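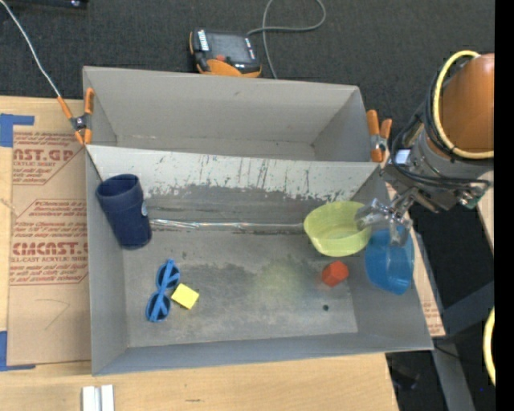 Equipo de Objetos y Almacén · Plostmont

Buenas, abro hilo porque me toca cambiar las cubetas grises del fondo y llevo toda la mañana dándole vueltas. Va de cubetas, vasos, bloques y gafas de sol, quien venga buscando emociones fuertes que siga bajando.

Para quien no nos siga: somos las que cuidamos de los trastos. Tenemos 3.012 piezas en el inventario, casi todas de lo más corriente (cuencos, vasos, bloques de colores, cepillos, fiambreras), y mi trabajo es que estén limpias, enteras y donde dice la hoja que están. Lo tercero es lo que peor llevo.

Empiezo por el vaso azul marino, que es mi favorito y lo digo sin vergüenza. Ancho arriba, con su reborde, y luego se va estrechando hacia la base. Y lleva un redondelito claro en el costado que me parece monísimo. Tumbado contra la esquina de la cubeta tiene hasta su gracia.

En el inventario es el 66. Me preguntaron una vez de qué marca era y ni idea, vino en una caja de Kaneko con otras cosas de cocina y sin etiqueta ninguna. Si alguien reconoce el emblema que me escriba, que quiero más!!

Los cuencos translúcidos: uno verde amarillento y otro azul. Preciosos con luz, pero un horror para revisarlos, porque cualquier gota seca se ve desde la puerta. Yo los lavo a mano con agua templada y los seco con trapo de algodón. Con papel se quedan pelusas y luego vuelvo a empezar.

También me he dado cuenta de que los translúcidos se pierden muchísimo más que los opacos. Los dejas sobre una balda clara y desaparecen, te lo juro. El mes pasado di por perdido uno y estaba delante de mis narices, boca abajo encima de un archivador.

Las gafas de sol azules. Van plegadas SIEMPRE. Patillas cruzadas y a la cubeta. Abiertas se enganchan con todo y acaban con una patilla bailando, y ya he apretado tornillitos de gafas para tres vidas.

Truco: para las lentes, gamuza de las de verdad y nada de la manga de la sudadera. Sí, lo digo por mí, que lo hice en diciembre y me cargué unas que eran una monada.

Y los bloques. El amarillo es amarillo chillón de subrayador, ese no se pierde ni queriendo. El rojo anaranjado tiene varias caras y a mí me parece bonito desde cualquier lado, aunque para guardarlo en fila sea un incordio.

Los compramos a Satstead en bolsas surtidas y los colores no salen nunca parejos. En el último pedido vinieron 13 amarillos y un solo rojo anaranjado. Uno!! Escribí para preguntar si se podían pedir por color y me contestaron con el enlace al catálogo, que ya me lo sé de memoria.

Bueno, las cubetas, que me enrollo. Mirad cómo está la pared inclinada que hay entre las dos: rayas finitas oscuras por todas partes y el borde de abajo comido, con el gris oscuro asomando bajo la capa clara. Es lo primero que miro cuando reviso, y esta suspende.

El fondo tampoco se salva. Manchas oscuras por el centro y zonas más claras, como rozadas. He probado con bicarbonato, con jabón neutro y con el quitagrasas de la cocina de arriba. El bicarbonato fue lo menos malo, y menos malo es mucho decir.

Hay una sombra amarillo verdosa al lado del bloque rojo que me tiene intrigada. Le pasaré el trapo a ver si se va. Acepto apuestas.

Lo de la tira brillante y arrugada que cruza el fondo, del vaso hasta el cuenco: eso no es una pieza mía, no tiene número y no sale en la hoja. Si es vuestra, venid a por ella, que yo la dejo en la bandeja de «de quién es esto» y a final de mes la bandeja se vacía.

(En esa bandeja ahora mismo hay un guante suelto, una tapa que no casa con nada y un tenedor muy bueno que me estoy planteando adoptar.)

La cubeta de atrás está vacía y así se va a quedar hasta que decida. Opciones: lijo y repinto, forro el interior con lámina o pido nuevas. He mirado las Nurnach, que las hacen en gris y apilables, pero tardan una eternidad en llegar y el envío sale por un pico.

Lo de forrar lo hicimos ya una vez en la estantería de abajo y quedó decente, aunque las esquinas se levantan. Si alguien ha forrado algo con paredes inclinadas sin acabar llorando, cuéntame cómo cortas las esquinas. De verdad que lo pregunto en serio.

De momento he pedido 2 de las nuevas para probar y el resto las repaso yo con lija fina. Antes cubriré las mesas de madera con periódico por si acaso, que luego el polvo gris se mete en la veta y no hay quien lo saque.

Me preguntan por aquí abajo que cómo organizo lo pequeño. Cajas bajas y anchas, nunca hondas. En una caja honda lo de abajo deja de existir. Y etiqueta en el frontal, jamás en la tapa, que las tapas se cambian de caja en cuanto te das la vuelta.

Otra pregunta: sí, se puede donar. Cogemos vasos, cuencos, juguetes tipo bloque y gafas viejas siempre que estén enteros. Cristal no. Y peluches por favor tampoco, que tenemos más de los que puedo lavar y tardan dos días en secarse.

También hay sitio para gafas de sol de colores, que solo nos quedan azules y unas negras tristísimas. Si son feas, mejor, las feas me encantan.

Actualización de media tarde: la tira brillante ya tiene dueño, ha venido a buscarla con cara de culpa. El tenedor sigue sin reclamar.

Cuando lleguen las cubetas subo fotos. Y si alguien tiene bloques rojo anaranjado repetidos, le cambio tres amarillos por uno.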